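Small plane or helicopter over the glacier? Hillura trip, August

kettlewatcher
We're in Hillura for six nights in August and I've promised my other half a flight over the ice. Two choices as far as I can see. Zakach do a fixed-wing loop for 405 a head, and Rodham do a helicopter with a landing for 1,995 for the pair of us. My wallet has a view on this but I'd like some others.

Frøydis Kristiansen
Take the plane, and take the first one of the morning. By eleven the cloud has usually come up the valley and you are paying to look at the inside of a pillow. 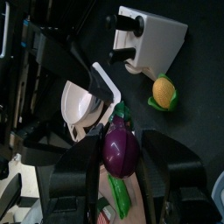

Re: Small plane or helicopter

mudflap_derek
Disagree with Frøydis. I did the Zakach loop and had the seat over the wing. Lovely wing. I could draw you every rivet. The helicopter costs silly money but you get out and stand on something.

Frøydis Kristiansen
You can ask for a seat behind the wing when you book, Derek. It is on the form.

mudflap_derek
I don't read forms, I'm on holiday.

pol_and_the_dog
Nearly 400 more for each of you would be one thing, but this is a lot more than that. Also the landing is ten minutes, and two of those went on the pilot telling us where not to walk. Worth it? My wife says yes. I was holding the coats.

kettlewatcher
Thanks all. Leaning towards the plane. What happens if the weather's bad? Zakach's page says "rebooked where possible", a phrase I've met before on the railways.

Frøydis Kristiansen
They put you on the next free slot, so book for the start of your stay and leave yourself some spare mornings. If you run out of mornings they refund you, but it took them three weeks with me.

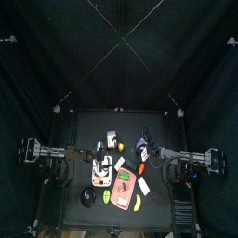 And bring a hat, even for the plane. The heater at the back is more of a rumour.

shortfinal
Has anyone used Shojaei? Smaller outfit, same airstrip, two passengers at a time so you both get a window.

mudflap_derek
Used them last year. Good pilot, terrible jokes, no wing in the way because it's on top. I'd go with them over Zakach.

kettlewatcher
Right, I've emailed Shojaei about the early slot on our second morning. Will report back, with or without pillow.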